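The Table from Peltasow

My mother's table was too big for every house she ever lived in, and in January it came to me.

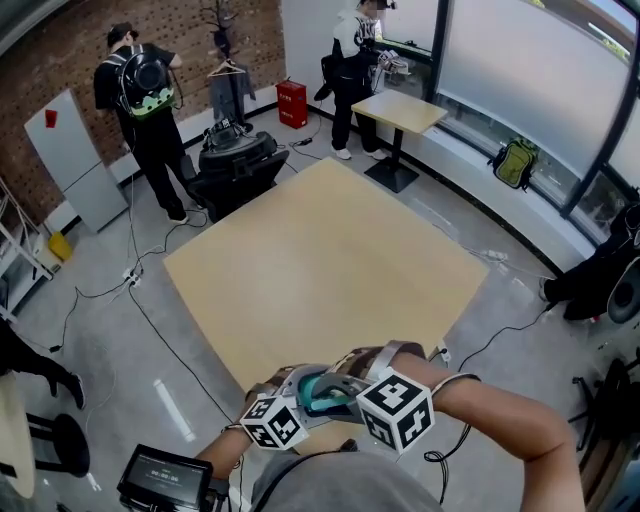 My sister said over the phone that I should have let it go with the rest. She said it three times before she asked how I was. It would never fit, she said, and I would spend the rest of my life walking sideways.

I told her I had measured.

"You measured the table," she said. "Did you measure the door?"

I had not measured the door.

Two men from Hevus brought it at four in the afternoon. They were supposed to come at nine. They set it on its side on the front walk and looked at it, and then they looked at the door. The older one had a clipboard and read me the terms. Delivery was to the threshold. Anything past the threshold was 88 dollars, cash or card, and if they had to take a door off its hinges I signed a separate sheet.

I signed the separate sheet.

It took them until dark. They had the front door off, then the kitchen door, and for a while the table was stuck in the hallway with one man on each side of it, and I could only talk to the one nearest me. He asked if I had family coming to live here. I said no. He asked if I did a lot of cooking. I said soup, mainly.

When they were gone I sat down at it in my coat. The house was cold from having no door. It was the first time I had ever sat at the head. That had been my father's place, and after him it stayed clear, and my mother put the mail there.

She bought it in Peltasow the year I was born. She had gone down on the bus for a winter coat, with the coat money in her shoe, and she came back with a receipt. The store was called Bagheri and it sold out of a basement. My father did not speak to her for 11 days. On the twelfth the table came on a truck, and he walked around it once and asked where she thought they were going to put the stove.

They moved the stove. They moved everything, in that house and the next one. My sister and I did homework at one end while my mother cut patterns at the other. When I had the measles I was allowed to lie on top of it with a pillow, so she could work and keep an eye on me. One summer my sister ran away under it and stayed there through supper. My mother handed down a plate.

I looked underneath that first night with a flashlight. I thought there might be a mark, a name or something in pencil. There was a wad of gum, and it was mine.

My sister called again the next morning. She wanted to know if it was in.

"It's in," I said.

"And you can get around it?"

"On the one side."

She was quiet for a bit. Then she said there was a dealer over in Wellero who paid well for the big ones. She had asked him. He would give 700 and send his own truck.

"When did you ask him?"

"Before," she said. "When Mom went into the hospital. I wanted to know what we had."

I did not say anything to that. I had done some asking of my own, about the car.

"I'm not telling you to sell it," she said. "I'm telling you there's a number."

She came up at the end of the month, 18 hours with one change of trains. I had the kitchen door back on by then, though it dragged. She put her bag down in the hall and stood looking in, still wearing her gloves.

"It's smaller," she said.

"It's the same."

She went around it the way I had learned to go, left side first, turning her hips at the corner. She didn't need to be shown. She took the chair by the window, where she used to sit, and pushed the salt and pepper away from her elbow.

I heated up the soup. She asked if there was any bread, and I said there was, and she moved the mail so I could put it down.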